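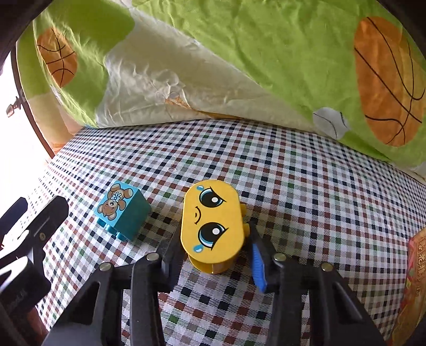
Yellow crying face and the teal teddy, on the checkered sheet.

Home Posts Replies Media Likes

Ebrahimi Toy Shelf
February 24, 2024

Sorting the printed building blocks today. It's a thread because I keep getting asked how I store them and what I do about the pictures wearing off. I'm using the spare bed. The floor is too hard on my knees and the table is full of puzzles.

First job is pulling the printed ones away from the plain ones. Plain blocks go straight back in the big tub. Anything with a face or an animal on it stays on the bed until I've had a look at it.

The crying face is my favourite of the lot. Big round eyes, slanted eyebrows, a teardrop beside each eye. The kids at our place use it for whoever has been sent to bed in the game. It has had a lot of turns at being sent to bed.

The teddy has a little light blue bow. He's on his back with his arms and legs out, so he ends up as the baby or the patient, depending on the day.

Ours came from three different places. Some were from a Mekico bucket we bought new, some from a swap table, and the rest turned up in a bag of hand-me-downs in April. I gave up trying to work out which is which. If they click together they live together.

Washing: warm water, a drop of dish soap, a soft cloth over the printed side. Use an old toothbrush on the studs and inside the hollow parts only. I scrubbed a printed cat with the toothbrush once and took half its whiskers off.

Shake the water out and leave them open side down on a towel overnight. They hold more water than you'd think.

Storage is a shallow Zallport drawer, 12 dollars, with the pictures facing up. In the deep tub the kids tipped out the lot to find one face. Now they open the drawer and take it. There is still mess, but it's a smaller mess.

Someone asked about sticker sheets for the worn ones. I tried a Clekia sheet, 50 stickers. They looked good for a week and then the corners lifted. I wouldn't put them on anything for a child who still chews things.

If a picture has worn right off, the block goes in with the plain ones. It's still a good block.

Still to do: the animals with wheels, and a shoebox from the back of the wardrobe that I haven't opened yet - I can hear blocks in it. Will add to this thread when the bed is clear, which needs to be before Monday.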